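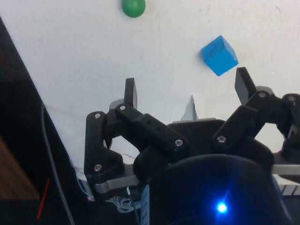
Frequently asked questions about the Hornidby house swap

Welcome, and thank you for taking the time to read this before writing to us. We do love getting your emails, but we've noticed that the same dozen or so questions come round every spring, and it seemed kinder to everyone to put the answers in one place. If yours isn't covered, there's an address at the bottom, and Meinrad or one of the rest of us will write back, usually the same evening if the kettle's on.

What is a house swap, exactly?

You stay in somebody's home while they stay in yours. No money changes hands between the two households for the stay itself. Most of our members swap for a week or a fortnight in the school holidays, though we have had people swap for a whole winter, and one pair of sisters who do a long weekend every October and have done for years. Some swaps happen at the same time, and some don't (more on that further down, as it's a thing people often get in a muddle over).

How many homes are on the list?

There are 104 at the moment. It goes up a little in January, when people are sitting indoors thinking about summer, and down a little in autumn when a few members move house or decide to take a year off. We'd rather keep it at a size where we can still remember who has the steep drive and who has the elderly cat.

Does my home need to be smart?

Goodness, no. It needs to be clean, safe and described fairly. We have a farmhouse near Tratel with a bathroom the colour of tinned salmon, and it is booked up before nearly anything else because the view from the kitchen is so lovely and the owners leave a cake. We also have a good many perfectly ordinary flats and terraced houses. Guests are very forgiving of old carpet. They're much less forgiving of being told there's a garden and finding a window box.

We rent. Can we still join?

Quite possibly, but do please ask your landlord first and get the answer in writing. An email will do. We need to see it before we list you, and we're afraid we can't bend on that one, however nice your landlord is in person.

What does it cost?

Membership is 38 pounds a year for a household, whether you swap once, five times or not at all. That pays for the website, the printed handbook and the postage, and a bit towards the spring get-together. There's no extra charge for each swap. If you join and then find within six weeks that it isn't for you, tell us and we'll send the money back, as long as you haven't already arranged a stay.

How do I find a swap?

Once your home is listed you can look through all the others and write to anyone you like the sound of. Do write to several. People are sometimes shy about this and send one careful letter to their favourite house, then wait a month for a reply, by which time everybody else has made plans. Four or five friendly messages at once is perfectly good manners here. Just let the others know once you've settled on something.

A first message doesn't have to be long. Say who you are, how many of you there are, roughly when you'd like to travel and what made you pick their home. A line about your own place and what there is to do nearby goes down well too.

Do both families have to travel at the same time?

No. If you do, we call it a straight swap, and it's the simplest sort. If you don't, it's a turnabout: you go to theirs in June, say, and they come to yours at half-term while you stay with your mother. Turnabouts suit people with a second place, or a caravan, or patient relations. Please agree both sets of dates before the first visit. We've had a couple of cases where the second half was left as "sometime next year" and then drifted, and it left a sour taste for the people who had been such generous hosts.

Can I swap with a home abroad?

Yes, within reason. A little under a quarter of the list is overseas, and there's a cheerful cluster around Trornelura, where a few members talked their neighbours into joining. You'll need to look into travel papers and health cover for yourselves. We can put you in touch with members who have made the journey before, and they're generally delighted to go on at length about trains.

What about insurance?

Ring your home insurer before you agree to anything. Tell them plainly that another family will be staying in your home as guests, without paying, and ask whether your cover carries on as normal. Many say yes straight away, some want a note on the file, and a few make a fuss. Write down the date and the name of the person you spoke to. If you're lending a car as well, that's a separate call to a separate insurer, and it nearly always takes longer than you'd expect, so don't leave it until the week before.

Should we lend the car?

Only if you're both happy. Lots of members do, especially out in the country where the bus comes twice a day, and just as many never would. If you say no, nobody will think any the worse of you. If you say yes, settle the fuel, the parking and what happens if there's a scrape, and put it on the agreement form.

We have small children. Will that put people off?

Not in the least, and it may help you. Families with young ones love to swap with each other, because the cot and the high chair are already there, and so is a whole cupboard of unfamiliar toys, which can buy you an hour in bed on the first morning. Do mention the children's ages in your listing, and say whether you have stair gates. If your guests' children are older or younger than yours, have a think about what's on the low shelves. Little beads and pieces of games want to go up high before a toddler arrives, and teenagers will mainly want the wifi password.

Put away anything that would cause real tears if it were lost or broken. Everything else should be fair game. It helps to talk it over with your children beforehand, so they've chosen for themselves which things are for sharing.

And pets?

You can take them along, leave them behind for your guests to look after, or send them elsewhere, so long as everybody has agreed. Plenty of members would like nothing better than a borrowed dog for a fortnight. Leave the vet's number, the food, and an honest word about habits. If your cat wakes the house at five, say so.

How should I get the house ready?

Less than you think, and start sooner than you think. Clear one wardrobe and a couple of drawers in each bedroom. Leave an empty shelf in the fridge and some space in the bathroom cabinet. Fresh beds, clean towels, a wiped-out oven. Then write your house notes: how the boiler works, which day the bins go, the trick with the back door, who to ring if there's water where there shouldn't be. Our longest-standing overseas members, the Rüegg household, keep theirs in a ring binder with a tab for every room, but two sides of paper will do nicely.

Leave something for the first supper if you can. Bread, milk, eggs and a bit of cheese is plenty after a long drive.

What if something gets broken?

It happens. A glass or a plate isn't worth a second thought, though it's polite to own up and offer to replace it. For anything bigger, tell your hosts the same day and don't try to mend it on the quiet. The agreement form has a space for a sum up to which the guests simply pay, and we suggest you fill it in even if you feel silly doing so. If you truly can't agree, we'll listen to both sides and say what we think is fair. We can't force anybody to pay, but members who refuse to put things right don't stay members.

What if we have to cancel?

Please tell your swap partners at once, by telephone if you can, and then tell us. We keep a small list of members who have said they might be able to step in at short notice, and we'll ask round. Illness and family trouble are nobody's fault. Changing your mind after the other family has bought tickets is a different matter, and we'd expect you to try very hard indeed to make it good. We do suggest that everybody takes out travel cover as soon as the dates are fixed.

Do we have to clean before we leave?

Leave it as you found it, or a shade better. Strip the beds or wash the sheets, whichever your hosts prefer (ask!), empty the fridge of your odds and ends, and take the rubbish out. Some households agree to share the cost of a cleaner on the changeover day and swear by it.

Will there be a meeting where I can talk to people first?

There's a get-together every spring in the church hall in Hornidby, with tea from two o'clock and a good deal of poring over maps. New people and the merely curious are very welcome, and you don't need to have joined. There's level access from the side lane and a corner with toys and crayons for the children.

Who do I write to?

Meinrad Ammann looks after new members and will send you the forms, or you can write to us at Box 3008, Hornidby. Please put a telephone number in your letter, as his handwriting is not what it was and he would much rather give you a ring. Early evening is best, before six if you can manage it, because after that he's out with the dog.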